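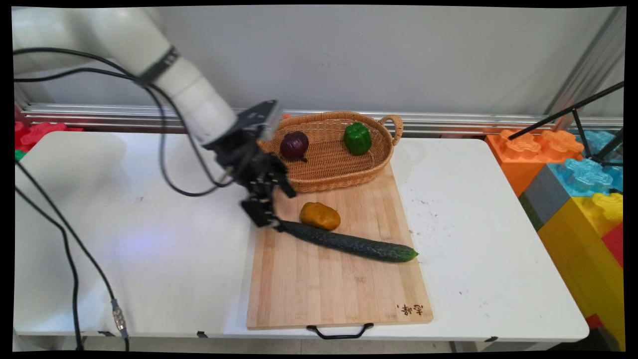
May 26, 2024

Every spring somebody announces that the robot housekeeper is nearly ready, and every spring I go on chopping my own onions. I have been reading about it again this week, mostly while dinner failed to make itself.

My argument has always been that the kitchen is where these things come unstuck. A factory part turns up the same shape every time. A cucumber has no such manners. It is long and bumpy and keen to roll, and when you have dealt with it there is still a red onion in the basket, which has a papery coat to get off, and a green pepper, which is mostly air and awkward corners. Some metal fingers and a cable or two seem thin equipment for all that. I have ten fingers and a grudge, and I still lose bits of pepper down the back of the cooker.

In fairness, we have had a robot mower at Lotholm for 4 years, and it does cut the grass. It has also been rescued from the same flower bed 11 times (I keep a tally on the shed door). The robot vacuum lasted two winters before it met the fringe on the hall rug.

So what would I pay for? Picking up a vegetable, fine, lovely. But I want the washing, the peeling, the slicing, then the wiping down of the board and the finding of the lid that fits the tub. Do me a whole salad on a Tuesday, with me out of the room, and I'll clear a space on the worktop.

Until then it's soup tonight, and the onion is mine.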